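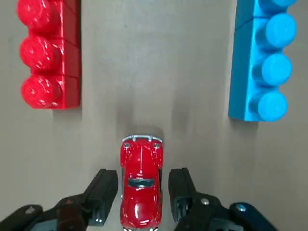

Limero Home Help > Kids' stuff > Toy storage and cleanup

Do the "brick lanes" do anything for cleanup, or is it just another thing to clean up?

Posted Wed 23 September
Viewed 790 times
Tags: big bricks, bins, cleanup, small table

Rattana Khamphan

I keep getting told about this and I don't buy it, so I'd like to hear from people who have done it for longer than a weekend.

For anyone who hasn't had it pushed on them: you snap a lot of chunky bricks together into two long straight strips, one red and one blue, and lay them side by side on the table with a gap between them. The gap is the lane. You put the bin at the end of the lane. At cleanup time the kid is supposed to move the loose toys down the lane and into the bin, one at a time, and supposedly this is so much more fun than "put your toys away" that they ask for it.

I have two kids (four and not quite three) and one table. The table is where we eat, where I do the bills and where the toys live from breakfast until I lose my patience. What I've got is one open plastic bin, big enough for the cars and the play cups but nowhere near big enough for the bricks. The bricks go in a Pollex drawer unit that I bought from Ongart in May, and that was also going to change my life. It has 400 pieces of assorted brick in it and the bottom drawer no longer shuts.

My doubts so far:

If I use bricks to make the lanes, the bricks are out. They're the thing I want put away. I've added two long objects to the mess and called it a system.

The strips don't look like they'd stay put. They're light and the table is smooth. My younger one leans on everything.

How far apart? Every post I've read says "a comfortable width" and leaves it there. A play cup on its side and a little car are very different widths. If the lane fits the cup, the car can wander about in it and I don't see what the lane is doing.

And do the strips have to be parallel? I can't get them parallel. I lay them down straight and they've gone crooked by the time I've fetched the bin.

I did set it up last night after they were in bed. Red strip, blue strip, bin at the end, one small red car in the middle to see how it looked.

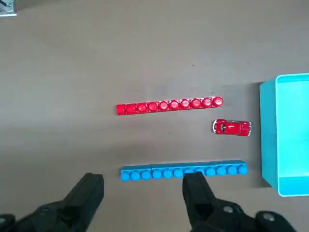 It looked nice, I'll give it that. Plenty of things look nice at nine at night with no children in the room. I pushed the car along with one finger and got it into the bin, but I'm a grown woman and I wanted it to go in the bin, so that proves nothing.

What I'm asking is whether it still works in week three. Please don't send me the Fendix play guide, I've read it, and it was written by someone selling bricks.

Comments on this post

plumwallpaper: We did it and they used the strips as swords. Good luck.

Rattana Khamphan: That's what I assumed would happen, thank you.

tkb_halfday: How many studs long are your strips? Ours snapped in the middle every time anyone picked them up.

Rattana Khamphan: Ten on the red one. It bends a little if I lift it by one end but it hasn't come apart yet.

3 replies, sorted by votes

Waraporn Wongsuwan
Marked as accepted

I was against it too, and I'm still only half for it. I've had it going on and off since May with three kids in a home daycare, so I'll tell you which parts I kept and which parts I think are rubbish.

The claim that they'll ask for it is rubbish. Mine asked for it twice. After that it was cleanup, and they knew it was cleanup. Children aren't stupid, and a row of red bricks doesn't hide a chore from them for long.

The part that held up is duller. The lane gives them somewhere to start. When I say "clean the table" my middle one stands there looking at all of it. When there's a lane, he picks up whatever is in the lane, and when that's gone he looks for the next thing to put in it. I'm not going to tell you it's magic. It might be that any line on the table would do the same. I tried masking tape for a while and it went about as well, except that the tape left a mark and the kids peeled it.

Your doubts in order.

Bricks being out: yes, you're right, and the people who sell this skip over it. My fix was to decide that those two strips aren't toys. They get built once, they don't get taken apart, and they stand upright behind the cupboard door when we're done. You lose those bricks from the set. If your drawer won't shut, that sounds like a point in favor.

Staying put: they slide. Don't tape them. I shoved mine straight so often in the first week that I was doing more work than the kids. Then I stopped shoving. A crooked lane is still a lane. If one end is wider than the other, put the bin at the narrow end or the wide end, I've tried both and couldn't see a difference, whatever the guides say about funnels.

Width: measure with the biggest thing that goes in that bin, laid on its side, and leave a bit more. For me that was a cup. You're correct that a car then has room to wander. Let it. The minute I told them the car had to be driven down the exact center, cleanup took twice as long and somebody cried.

Parallel: no. Close enough that you'd call it parallel if you weren't fussy.

The thing I'd change in your setup is what you're testing it with. One little car tells you very little. Get a cup out. A cup rolls, it goes over the top of the strip, it gets picked up and worn on a nose. If the lane survives the cup you can keep it.

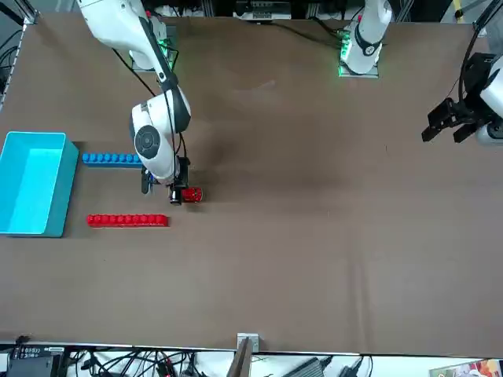 What I'd skip

Color rules. There's a version where red things go along the red side and blue things go along the blue side. My youngest has a red cup and a red car and had no interest whatsoever in which side they were on. The older one got so interested that he argued with the other two about whether orange was red. We had that for one afternoon and I took it out.

Timers. They rush, things miss the bin, and then you're cleaning up the cleanup.

Extra bins. I saw a setup with a lane going to each of several bins and I don't believe that family eats at that table.

Buying anything. The Fendix set comes with 227 pieces and a printed mat, and the mat is a picture of two lines. You already own two lines.

What I'd do for two weeks

Leave the strips up only during cleanup. Out when it starts, away when it ends, and you're the one who does both. If they're on the table all day they turn into swords, as the comment above says, or a fence for horses.

Start the kids off with things that are easy to grab. Loose bricks last, they're the worst.

Don't praise the lane, praise the bin filling up. If you find in two weeks that they ignore the strips and go straight to the bin, then put the strips back in the drawer and don't tell anybody online that the lanes did it. You won't know. I don't know either, and I've been at it for months. They also got older in that time.

Comments on this reply

Rattana Khamphan: This is the first thing I've read about it that doesn't sound like a leaflet. I'll do the two weeks. I'm keeping my expectations where they are.

Waraporn Wongsuwan: Keep them there.

tkb_halfday: Agree on tape. We had to sand the table.

saltmarsh_mum
1194 points

Works great for us!! Both of mine love it, they were cleaning up by themselves after one day. You have to make it fun though, if you're not having fun they won't either. We do a song. Make the strips really long, the longer the better, and put the bin right up against the end so nothing escapes.

Comments on this reply

Rattana Khamphan: How long ago was the one day?

saltmarsh_mum: Saturday

Rattana Khamphan: Please come back in a month and tell me.

plumwallpaper: "Really long" is how ours snapped.

oldtoybox

I've got a different objection to all this, so weigh it how you like. I don't think the lane is the useful part. I think the useful part is picking up one thing and putting it down somewhere on purpose, and you could do that without the bin being involved at all.

With my grandson I lay the two strips down and give him the loose single bricks. He takes one brick and puts it at the end of the strip. Then the next one. He isn't pushing them down anything. When he's had enough, the leftovers go in the bin and we're finished. It doesn't clear the table any faster than I could do it myself, and I'd be suspicious of anyone who said it did. But he'll sit through it, and the bricks that end up on the strip are bricks that aren't on the floor.

If you want to try it that way:

1. Lay the strips down first, at whatever angle suits the chair he or she is sitting in. Mine run on a diagonal because he's left-handed and I got tired of his elbow.

2. Put the bin by the near ends so it can be reached without standing up.

3. Hand over the loose bricks one at a time. Hand over a pile and you've got a pile.

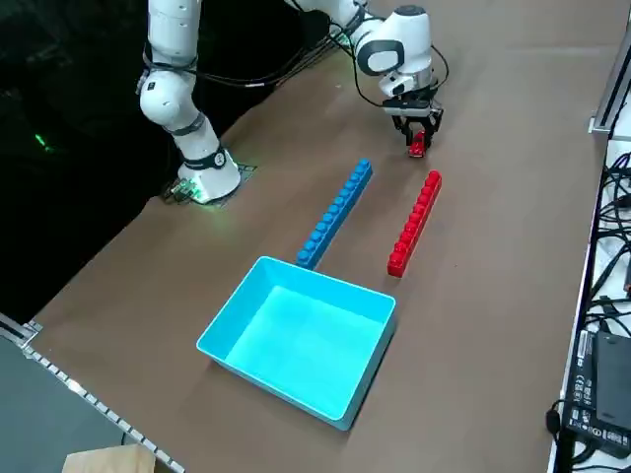

4. Let the brick go wherever it goes. If it's past the end of the strip and not touching, that's fine. I spent a good while correcting this before I asked myself what for.

5. Stop while there are still a few bricks left. I can't give you evidence for this one, my daughter swears by it and I've stopped arguing.

Yes, the strip gets longer, and yes, you then have to break the extra ones off. I do that after he's gone home.

Comments on this reply

Waraporn Wongsuwan: I might pinch number 3. I'd still want the cups gone first.

oldtoybox: We don't own any cups, so I can't say.

Rattana Khamphan: Doesn't this just mean I put the bricks away myself, later?

oldtoybox: Some of them, yes.

Rattana Khamphan: All right. I do that now anyway.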